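We use cookies to make this site work and to remember your settings. Accept all | Manage

Table Service and Storage, handout for unit 4
Posted in July by Kieran Pickering

Please read this before the practical. In the last unit we learned how to wash and dry. Now we speak about how the dishes rest when they are not in use, and what we put between and under them.

1. Stacking

The general rule is that the larger piece goes below and the smaller piece goes above. A stack made in this way stands on a wide base and you can see the rim of every piece. When you lift, take the top piece first. Do not pull a plate from the middle, even when you are in a hurry.

Glass goes on the top. It must not carry the weight of ceramic, and you will find it more quickly when you set the table.
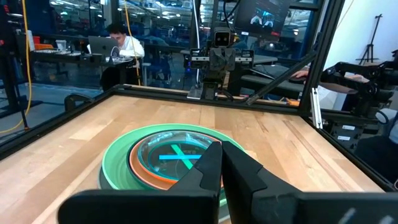 Gourlay asked whether the same rule is good for bowls, because at her workplace the bowls are always stored upside down. My answer is yes for the order of sizes. Upside down is allowed on a clean shelf, but then the smallest bowl must still be the last one you put.

In the picture the order from the outside is mint green, then the plate with the orange rim, then the clear glass dish. Different colours at the rims help a beginner very much. If all your plates are white, check the diameter with your hand before you place them.

For the exercise, each pair builds a stack of three sizes, takes it apart and builds it again on the other side of the table. You have 18 minutes. Speed does not give extra marks.

2. Soft material

A hard table and a hard plate are not good friends. For storage longer than one night we use foam. The block must be wider than the largest piece, and its top should be almost flat, so that the dish does not lean.
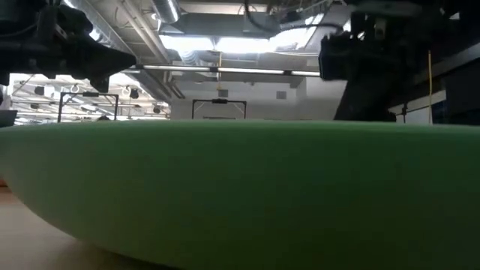 Dallanwood College, Department of Hospitality Studies

Look at the side of the block also. A rounded front like on this green one is no problem for the storage, but keep the dishes away from the curve. I advise to leave a space of two fingers.

Foam should be kept dry. Do not cut it with a bread knife, it makes crumbs which stay on the glass. Purley's notes on cutting are in the folder of unit 3.

3. For the next lesson

Bring one plate and one smaller dish from home, and a cloth. Write half a page on how the dishes are stacked in your own kitchen and what you would change. Hand in the page at the beginning of the lesson, in room 27.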